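Cattaneo Brings Two-Arm Automation to Its Brush Workshop

Staff at calligraphy supplier Cattaneo will hand over part of the daily bench routine to a pair of robot arms beginning in April, the company announced.

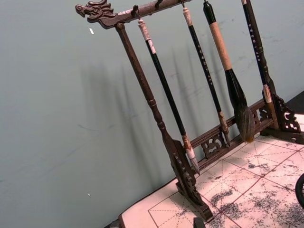 2 min read

The system, named Drilla, was developed with Rostano. It is intended to take on the repeated picking up and setting down of brushes and pens at the practice cloth. Bench employees will keep responsibility for inspection, repair and final approval.

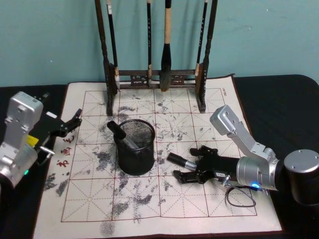
No positions will be eliminated. Employees whose duties change will receive 3 weeks of paid training, and each shift will have a designated operator with authority to stop the arms at any time.

"Our people have asked for years to spend less of the day reaching across a table," said Daniyal Ansari, Director of Operations at Cattaneo. "They will now have more time for the brushes themselves."

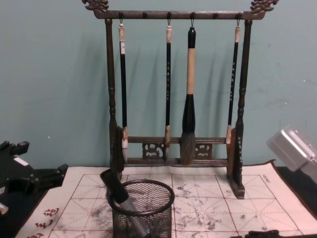 Employees completed 500 supervised runs with Drilla during the preparation period. Their comments led to a slower arm speed and a revised break schedule.

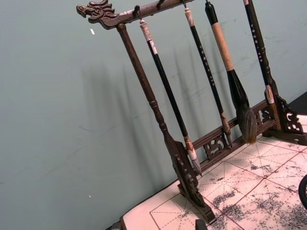 Workplace & Technology

Cattaneo will review the new duties with staff after the first 2 months of operation. Inquiries may be directed to the Cattaneo press office.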